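This site uses cookies to remember your basket and your unit preference. By continuing you accept this. [Accept] [Settings]

Print this page | E-mail this page

Udell Garment Sorting Cell, Model 16

For laundries, rental houses and workwear depots that still pay people to pull sleeves the right way out

The Model 16 takes mixed clothing from a clean-side bin, picks one piece at a time, decides what it is and hands it to the right lane. It does this all shift without needing the radio changed. It is not fast in the way that trade show videos are fast. A good sorter with fresh coffee will beat it for the first hour and may enjoy doing so. Plan your staffing on what happens at three in the afternoon.

What it sorts

T-shirts, button shirts, polos, light work pants, aprons, kitchen whites and towels up to bath size. It will also pick up socks, one by one, with great seriousness, and we ask you not to make it do this. Bras, anything with suspenders and fitted sheets go to the exception lane, where a person deals with them. A fitted sheet has never been anyone's idea of progress.

Plaid used to be a problem. Early software read a strong check as several small garments lying very close together, and would try to pick up the shirt by one of its squares. The current release handles checks and stripes. Very shiny satin is still a matter of luck.

What's in the crate

- Sorting arm with soft two-finger gripper, fitted and tested
- Hand-held gripper tool, for teaching (see below)
- Control cabinet, floor standing
- Four lane chutes and one exception chute
- Light curtain and two stop buttons, one at each end
- Spare finger pads, one set
- Printed manual, and a one-page version of the printed manual, which is the one people read

What changes for your people

Let's get the awkward part out of the way. The Model 16 does the job of reaching into a bin, lifting a piece of clothing, looking at it and putting it somewhere else. If somebody at your plant is paid to do only that, their day will be different, and they will have worked this out before you finish your announcement. Tell them early. Do not put up a poster with a smiling robot on it.

At the Flutden depot, where a cell has been running since the fall, the sorting table had four people per shift. It now has one, who looks after the exception lane and clears jams. Two moved to repair and pressing, where there was a backlog old enough to have a nickname. The fourth took over teaching, and the depot pays that job at a higher grade, after a discussion we are told was lively. The depot's own log shows 836 exceptions in the first week and a good many fewer since. Most of the first batch were aprons. The strings, mainly.

There are losses too. The table was where people talked. The exception station is a one-person post facing a chute, and Flutden's crew asked for it to be turned around so that whoever stands there can see the pressing line. We now ship it that way. Rotate hourly if you can. The person on exceptions gets nothing but the difficult stuff, and a whole shift of it will sour anyone.

"They wanted to know if it would be slower than them, then they wanted to know if it would be faster than them, and neither answer went down well," says Kristof Vanhove, who handles installations for us. "After that they wanted to know who gets to press the stop button. Everybody does. That helped."

Teaching it new garments

Nobody on your floor has to write code. The cell learns from people doing the work with the hand-held gripper tool, which has the same fingers as the arm and a wide-angle camera mounted behind them. You pick up the shirt as you would like the arm to pick it up, carry it over, let go, and do it again. The recordings go to the cabinet, which goes over them during the night.

A new garment type takes 30 good picks to be useful and more to be reliable. Some advice from people who have done a lot of this:

- Hang or drape things untidily. Clean laundry piled by someone who knows it is being recorded looks like nothing the arm will ever meet again.
- Put garments over one another. A patterned shirt on a plain one is worth more than either alone.
- Move around. Teach in a few different spots, including ones with a cluttered background. The camera sees very wide and takes in whatever is there, plants and shelves included, and the cell has to learn to ignore them.
- Swap teachers. Everyone has habits, and the arm will copy them faithfully, bad ones first.
- Stop when your wrist says so. The tool is light for ten minutes. 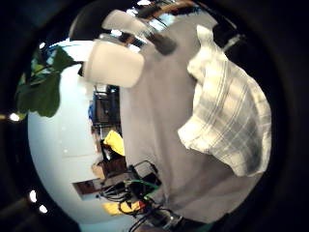 Where to put it

The cell wants a level floor, a standard three-phase outlet and a clear walkway on the exception side. Leave room behind the cabinet for a person, and we mean a person of normal size carrying a screwdriver. Lint is the enemy. The cabinet filter pulls out from the front and should be cleaned at the end of every shift, by someone whose name is on the list. If the list says "all", the filter will not be cleaned.

It works alongside Zokona bin lifts and Quansah overhead rails with the bracket kit. Other lifts will probably work with the bracket kit and some language.

Noise: a hum, and a small sigh when the fingers open. Several sites have asked us whether the sigh is deliberate. It is an air valve.

Spares and extras

Finger pads, set of two: $16
Bracket kit, lift or rail: $836
Second hand-held gripper tool, with case: $1,196

Pads wear out sooner on denim and canvas. Order them before you need them, as the arm will go on trying with bald pads long after a person would have complained.

The cell itself is quoted per site. Send us your floor plan and an honest bag of your worst laundry (clean, please, we have had to start saying this) and we will run it and send you the log, exceptions and all. Test slots for February are still open.

Page updated 2019-01-27

Print this page | E-mail this page

Get the Udell newsletter. It comes out when there is news. Enter your e-mail address and press Subscribe.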